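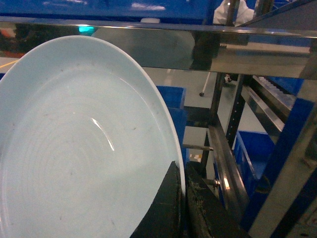
Why does the dishwasher stop mid-cycle and beep with the drain light on?
Most of the time the water can't get out fast enough, so the machine gives up and parks itself. Start with the filter, then the drain hose under the sink.

Ticket 1238
Opened 3/26/19 by Melur Khoo
Model: Lavoie 63
Status: closed

Okay, so mine started doing this right after we moved the sink cabinet around. It fills, it washes, it gets to the first drain and then beeps at me until I open the door. There's a puddle in the bottom that smells like old soup. I ran it empty with vinegar (my sister swears by it!) and got the same beep.

Update from me: pulled the filter. Pretty gross, one olive pit and a bunch of label paper. Rinsed it, put it back, same thing.

Reply from Elspeth Leckie, Lavoie parts desk: Check that the filter is locked, the arrow should line up with the notch. Then look at the hose. It should loop up high under the counter before it drops to the drain.

Me again! Filter was fine, but the hose was lying flat on the cabinet floor behind the trash can, with a kink in it you could feel with your thumb. I straightened it and strapped it up high with 2 zip ties. Ran the short cycle and it drained all the way, no beep.

Ran the long one overnight too and the bottom was clear this morning. I'm still going to order the new filter, part 3295, because the mesh on mine has a little tear by the handle. Elspeth, you can close this one, thanks a bunch.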